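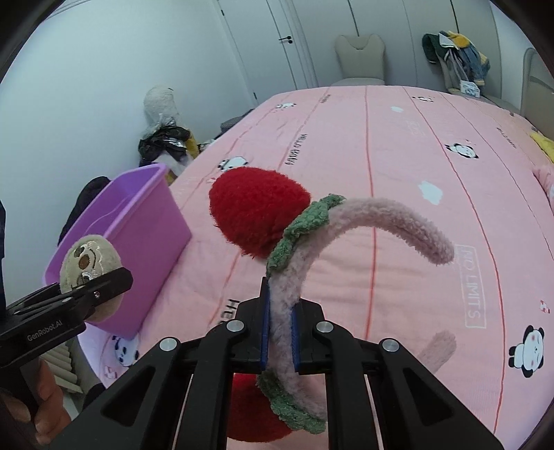

The Trelto Tub in Purple

47 shares | 53 comments

I've been selling the Trelto for a while now and I still get more emails about it than about anything else in the shop, which makes me laugh a little, seeing that it's a plastic tub. But it's a really good plastic tub! So I finally sat down and rewrote the whole page with everything people keep asking me, plus some stuff I've picked up from having one in my own home.

The short version: it's a plain, deep-enough, open-top tub from Fullerero, in purple, with a thick rolled rim and smooth tapered sides. It holds 21 quarts if you fill it right up to the rim (please don't, if it's water, and you're planning on carrying it anywhere). It's sold as a wash basin and plenty of people buy it for that. I use mine almost entirely for tidying bedrooms.

How I use it

I am not an organized person by nature. I have tried the cute baskets and the drawer dividers and the little labels, and what happens is that I spend a whole afternoon setting it up and then a headband lands on the bed, and a watch lands next to it, and by the end of the week there's a layer of small things on top of everything and I'm sleeping around it.

So now the tub goes on the bed. Every small thing that's lying around goes in the tub. Headbands, little plush toys, watches, hair things, the mystery bits of metal, wrappers I haven't thrown out yet. I don't sort on the way in, that's the mistake I used to make – I'd pick up one thing, walk it to the closet, see something else in the closet, and forty minutes later I was trying on old jackets. Everything goes in, and then I sit down next to the tub and take things out one at a time and decide where they live.

It's a good size for this. You can get a decent amount in before it turns into a heap, and it's shallow enough that I can see the stuff at the bottom without digging. I had a tall hamper before and the small things just vanished into it for months (I found a birthday card in there once, with the cash still in it).

The rim

I want to talk about the rim for a second, and I know how that sounds. Cheap tubs have a thin, sharp edge where the plastic just stops. The Trelto has a fat rolled one, and it makes a big difference when you're grabbing it one-handed or leaning your arm on it while you dig through. It also gives you somewhere to hang things. I hook headbands and watch straps over it while I'm figuring out where they go.

One warning: the rolled edge on the underside can hold a bit of water after you rinse it, so tip it both ways before you put it down on a nice comforter. I learned that on a clean one.

What it's good with

Plush headbands, the big fuzzy kind with fruit or ears or whatever on them, are the thing I was never able to store. They don't fold, they get flattened in a drawer, and the ornaments catch on everything. In the tub they just sit up on their own against the side. I have a soft spot for the strawberry ones and I'll admit I own more than one adult needs.

Small stuffed toys are great in it too, and it's a good way to see how many have built up. Put them all in together, and if they won't fit, well, you have a decision to make.

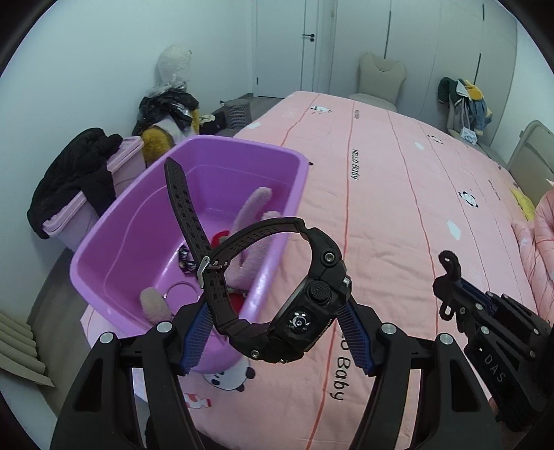

Watches I'd go a little easier with. The plastic is smooth and it won't scratch a strap, but if you drop a heavy watch in on top of metal bits the glass is going to meet something hard sooner or later. I put the soft things in first and lay the watch on top, and when I'm sorting, watches come out first and go straight to the dresser. If you have several, get yourself a proper watch tray. The Dekness one I carry is nice and it isn't expensive.

Clothes, no. You can fit a couple of T-shirts and then it's full, and you've got a tub of T-shirts. Get a bigger bin for clothes. I get this question all the time, and I'd rather talk you out of an order than have you send it back annoyed with me.

Sizes and colors

I only stock the one size. It's 47 centimeters at the widest part of the rim (Fullerero gives everything in centimeters, and it comes to a hair over 18 and a half inches). Measure your shelf before you order! The rim is the widest part by quite a bit, thanks to the tapered sides, so if your shelf has a lip or a post at the front, that's where it's going to get stuck.

Purple is the color I keep in. I did carry the gray for one season and it sold fine, but I kept losing my own gray one in the room, it just sort of blended into the laundry. The purple I can find. It also looks pretty cheerful on a pink bedspread, if you're into that kind of thing, and I am.

They nest, so if you buy two or three they'll go inside each other when you aren't using them. New ones can grab a little the first few times. Twist while you pull and they come apart. Don't leave anything between them, not even a hair tie, or they'll lean.

Cleaning

Warm water, dish soap, soft sponge. I don't put mine in the dishwasher, mostly on account of it taking up the entire bottom rack. If you've had slime in it (hello, parents) let the slime dry all the way and peel it off, then wash. Skip the scratchy side of the sponge, it dulls the inside and then lint sticks to it forever.

Plush fuzz does cling to the sides a bit in winter when the air is dry. A damp cloth takes care of it.

Trelto or Kos?

People ask me this one a lot. The Kos is the folding tub, also in the shop, and it goes flat so you can slide it behind a door. If you're in a really tight apartment and you've got nowhere to keep a tub, get the Kos. If you have somewhere to put it, I'd go with the Trelto every time. The Kos has a softer wall and when you pull it toward you across a mattress it sort of folds its corner under and dumps your stuff out. The Trelto slides. It's also a few dollars cheaper, so there's that.

I know somebody's going to say that a bowl from the kitchen does the same job. It does, kind of! I used a mixing bowl for a long time. Then I wanted to make pancakes and the bowl was full of scrunchies.

A few questions from the comments

Does it smell when it's new? A little, for a day or so. I leave mine by an open window and wash it once before using it.

Can I stand on it? No. Please don't stand on it. It's a tub.

Will the bottom slide off the bed? On a slippery cover it'll move if you shove it. On a regular cotton duvet mine stays put unless a kid or a cat gets involved. Keep it toward the middle.

Is there a lid? No lid, and I've asked. I kind of like that there isn't one. A lid would mean I'd put it on, push the whole thing under the bed, and call the room clean.

Can I use it for foot soaks? Yes, if your feet are on the smaller side. Mine are okay in there side by side. My brother's are not.

Ordering

The last batch was 80 tubs and it went faster than I expected, with the next one due in November. If the button on the page is grayed out, leave your email in the box and I'll send one message when they're back in, and that's all I'll send. Orders placed before noon usually leave the same afternoon. They ship in a plain brown carton with paper around the rim, and if yours shows up cracked just send me a photo and I'll mail out another one, you don't have to return the broken one.

Two or more go in the same carton for the same shipping, so if your neighbor wants one too, order together and split it.

I read all the comments on this page even if it takes me a few days to answer, so if you've got a use for yours that I haven't thought of, put it down there – the person who keeps her yarn in three of them has already convinced me to try it.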